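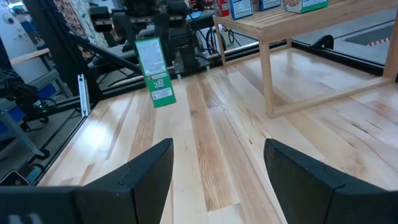
物流機器の保守を手がけるSturarは5月、Purvesにある検証施設で、箱の受け渡しに使う双腕セルの整備手順を改めた。これまで不具合が出るたびに担当者が個別に対応していた指先パッドの交換と手首カメラの調整を、決まった順番の定期作業としてまとめた。新しい手順による最初の整備は同月のうちに終わり、セルは通常の運転に戻っている。

セルは2本のアームで構成される。一方が紙箱の上端をつかんで持ち上げ、もう一方が指を開いて受け取りに入る。どちらの手首にも小型カメラがあり、その映像から箱の面の向きと指の開きを確認する。扱うのは食品や日用品の小箱が中心で、表面の印刷やつやの具合は品目によって異なる。

見直しのきっかけは、受け渡しの途中で箱が傾いたまま止まる事例が春先に続いたことだった。保守責任者のEveraldo Bastos氏は当初、アームの関節のがたを疑ったという。しかし関節を点検しても異常は見つからず、原因は指先のパッドにあった。左右のパッドの減り方に差があり、箱をつかんだときに片側だけが先に当たっていた。

「数値の上では、指はきちんと閉じていました。閉じているのに箱が回る。パッドを外して並べてみて、やっと減り方の違いに気づきました」とBastos氏は話す。

従来の点検表では、パッドの項目は「目視で異常なし」に印を付けるだけだった。新しい点検表では、厚みを先端、中央、根元のそれぞれで測って記入する。左右の差が基準を超えた場合は、減りの少ない側も含めて両方を同時に交換する。片側だけの交換は、予備品が足りない場合でも認めない。パッドはStutellの交換用部品を使い、袋に記された製造番号を記録に残す。

整備は運転を止めるところから始まる。保持している箱を人の手で受け取り、アームを待機姿勢に戻してから駆動電源を切る。以前は箱をつかんだまま電源を落とす担当者もいたが、改訂後の手順書はこれを禁じた。次に、手首から先のケーブルを根元まで手でたどり、被覆の傷と固定の緩みを見る。関節の曲がる部分では、アームをゆっくり動かしながら余長を確かめる。

パッドを外した後の清掃にも変更があった。これまでは乾いた布で拭くだけだったが、取り付け面に紙粉が残っていると、新しいパッドがわずかに浮く。現在は専用の清掃液を布に含ませて拭き、30分置いてから新しいパッドを付ける。ねじは対角の順に仮締めし、最後に規定の力で本締めする。

「30分は長いという声が現場から出ました。その間にケーブルの点検とカメラの清掃を入れれば、作業全体の時間はそれほど延びません」と、手順書の改訂を担当したOluwatosin Dauda氏は説明する。

カメラの調整は、パッド交換の後に行うことになった。指先の位置がパッドの厚みによって変わるため、先に調整しても結局やり直しになる。レンズを清掃し、指を全開にした状態で左右の指先が映像の下側に入ることを確かめる。続いて基準の箱をもう一方のアームに持たせ、面の傾きの表示と実際の傾きが合うかどうかを見る。合わない場合は取り付けねじを緩め、手首の側で直す。ソフトウェアの補正値は最後まで触らない。

補正値の扱いについては、Dauda氏が手順書に一項を加えた。過去の記録を調べたところ、取り付けのずれを補正値で吸収し、その後にねじを締め直したため、ずれが逆向きに出た例があったという。補正値を変更する場合は、変更前の値と理由を書き、別の担当者の確認を受ける。

架台の点検も定期作業に加えた。アームを支える斜めの部材とフレームの接合部には締め付け位置を示す印を付け、印がずれていないかを毎回見る。床側では、フレームの脚のがたつきを手で押して確認する。ずれがあった場合は締め直しで済ませず、アームの原点を取り直す。

組み立て直した後は、まず箱を持たずに受け渡しの動きを低速で行い、次に基準の箱で試す。最後に品目の異なる箱を順に渡し、途中で止まらなければ通常の速度に戻す。試験用の箱は6種類で、緑や赤、青と白など面の色が異なるものをそろえた。角がつぶれた箱は試験には使わず、その都度入れ替える。

Sturarによると、新しい手順での整備にかかる時間は1回45分を超える。以前の作業は記録の取り方が担当者によって違い、単純には比べられない。同社は当面、所要時間の短縮を目標にはせず、測定値をそろえて残すことを優先する。記録は紙の点検表に書き、その日のうちに保守用の端末へ入力する。

交換の間隔はまだ決まっていない。今回外したパッドはGrotardの作業場に送り、摩耗した面を切断して調べている。Bastos氏は、つやのある箱を多く扱った期間に減りが早まった可能性があるとみているが、運転時間の影響と切り分けるには記録が足りないとしている。結果が出るまでは、4週間ごとに厚みを測り、基準を外れた時点で交換する。

予備のパッドは左右一組で袋詰めにし、セルの工具棚に置く。開封した袋を棚に戻すことは認めず、使わなかったパッドは検査に回す。手順書の末尾には、左右の取り付け向きを示す図が新たに加わった。向きを逆にしてもねじ穴は合うため、改訂前には誤って取り付けられていた例が見つかっている。

同じ構成のセルはGrotardにもあり、次回の定期停止に合わせて同じ手順を導入する。作業にはDauda氏が立ち会い、現地の担当者が点検表を記入する。Grotardのセルは架台の形が一部異なるため、接合部の点検箇所は現地で改めて定める。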